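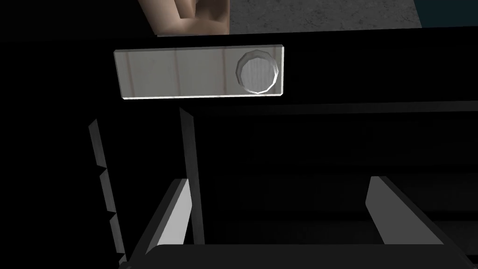 Making palm crosses for Palm Sunday

Every April (or late March, depending on the calendar) a few of us in Jemudbridge sit down with a bundle of palm leaves and fold crosses for the congregation. I learned from Kwesi Zakaria, who can do one without looking, and I promise it gets easier after your first three or four!

What you need

Fresh palm strips, 16 inches long or a bit more, and as wide as your finger. We order ours in bundles of 100, which does nicely for our parish with some left over for visitors. You'll also want scissors and a damp tea towel to keep the strips supple.

Folding the cross

1. Trim the thick end of the strip so both edges are straight.

2. Hold the strip upright, narrow tip at the top. Fold the tip down toward you, leaving the upright as tall as your hand, and turn the tail out to the right at a square corner.

3. Fold the tail back behind the upright to make the right arm, then bring it forward again on the left for the other arm. Keep the arms even - this is where most of mine go lopsided.

4. Wrap what's left diagonally across the centre, once each way, and tuck the end through the back. Pull gently until it's snug.

Lay the finished crosses flat under the towel until Sunday morning. They'll dry to a lovely straw colour, and many families keep theirs at home until the next Ash Wednesday.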